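Anyone been to Mac Carthaigh yet?

posted by despina_grecu
Went last night with my sister. It's the new place in the old Gasex building, and I'm kind of in love?? We had the smoked trout hash and the potato bread (get the bread!) and got out for under 50 bucks with drinks. Opens at 5, walk-ins only for now.

biscuitlegs
We waited 40 minutes and my chowder needed salt, pepper, something. Unico does a better one and you can park there.

despina_grecu
Huh, mine had plenty going on. Did you get the chowder or the seafood stew? The stew is the one with the kick. 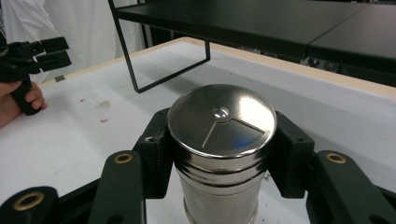

Steel shaker, the kind with the little flap on top

biscuitlegs
Chowder. Fourteen bucks for a cup, too.

S. Shibata
I'm with Despina on this one. I've been twice since they opened in April and the second visit was way smoother. Sit at the bar if there's only two of you, the food comes quicker. Skip the bread pudding though, it's way too sweet (and I like sweet).

monbyregular
Is it loud? Taking my dad, and he hates shouting over music. We usually end up at Monby.

S. Shibata
Loud by the bar, yeah. Ask for the back room and go before 6.

biscuitlegs
Fine, I'll give it one more shot, but I'm getting the hash.

despina_grecu
Get the bread too!!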